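The Orange Room

I joined the robotics club at Ilthorpe College for the biscuits, and I'll say so to anyone who asks. Kanokwan Chaiyaporn had put a plate of them on the table at the freshers' fair, next to a laptop with a robot arm waving on it, and I took two and wrote my name down out of guilt. By October I was in charge of the orange room.

I should explain the orange room. The competition that year was all done in simulation — every team got the same arm and the same pretend house, and you had to make the arm do chores in it. Each team drew a chore out of a hat. The Milošević lot, who'd won it before and had matching hoodies, drew posting a letter. We drew the folding stand. The arm had to go over to the stand at the back of the table, get hold of the silver bar across it and lift, and it had to do this over and over while the judges' program totted up the score out of 100.

"How hard can it be?" I said, and Kanokwan gave me a look I got to know very well.

Our code was called Pinano, after her gran's cat. Pinano was brilliant at going up. It was quite good at going left. What it really loved, though, was the bolster, a fat plaid thing at the front of the table that had nothing to do with anything. You'd set it running, go off to put the kettle on, and come back to find the arm bent down over that cushion like it was telling it a secret. I spent a whole week of evenings on this! I changed the numbers, I changed them back, I shouted a bit. Kanokwan never shouted. She'd pull her chair up, eat an apple right down to the pips and read my code from the bottom to the top, which I found unbearable.

"You've told it the table starts in the wrong place," she said at last, at 2 in the morning, through the last of the apple.

I had as well. One minus sign. I put it right and went home and slept through a lecture on fluids.

After that we got fond of the place. I knew that room better than my own. I'd decided who lived there (a retired piano tuner called Mrs Zuleda, very strict about shoes) and that the little dark thing on the table was her wallet, and that she'd be cross if we knocked it on the floor. Kanokwan said there was no Mrs Zuleda. Then one night I caught her typing a note in the code that said "mind the wallet", and I didn't say a word.

The night before we had to send it in, the lab was freezing and there were only the pair of us left. She pressed the key and we leaned in so close our heads nearly knocked together.

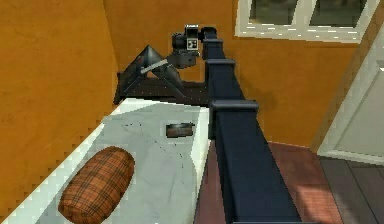
Pinano over the stand, the night before we sent it in.

"Don't breathe," said Kanokwan.

"It can't feel me breathing."

"Don't, though."

So I held my breath, for a thing made of sums, over a silver bar that weighed nothing at all. I remember thinking how big the arm looked from behind, and how small the gripper was right up at the end of it, and that I'd have been nervous too. The fan in the computer went up a notch. Somebody's bike went ticking past outside the door. Then the fingers closed, and the bar came up, and it stayed up, and Kanokwan made a noise like a kettle.

We ran it again and it dropped it. We ran it again and it didn't. By the time the cleaner came in we'd got 5 good ones in a row and I'd lost the feeling in both feet.

We came seventh, if you want to know. The Milošević lot won, hoodies and all, and their arm posted its letters so smoothly you could've set it to music. One of them came over afterwards and asked how we'd kept from hitting the wallet, as they'd had a go at our chore for practice and sent it flying every single time.

"You've got to think about Mrs Zuleda," said Kanokwan, perfectly serious.

He wrote it down. I watched him do it. Then she handed me the last biscuit off the judges' plate, and we went to find the bus.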